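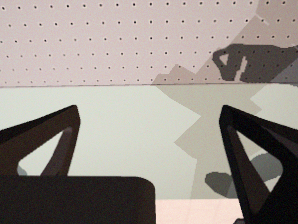 Forum > Technik > Besuche und Vorführungen

Seite drucken | Per E-Mail senden

Tag der offenen Tür bei Drekard: Greifer in der Simulation

Noreen Mac Mathúna
Im August besuche ich mit 7 Schülern die Vorführung. Darf man den Greifer dort selber steuern, oder schaut man nur zu?

Kieran Ó Ceallaigh
Ja, man darf. Jeder bekommt 10 Minuten am Rechner. Melden Sie bitte die Gruppe vorher an, ich habe damals 40 Minuten gewartet.

Nokar
War sehr gut, Parken leider schlecht.

Kontakt | © Brurkov | Nach oben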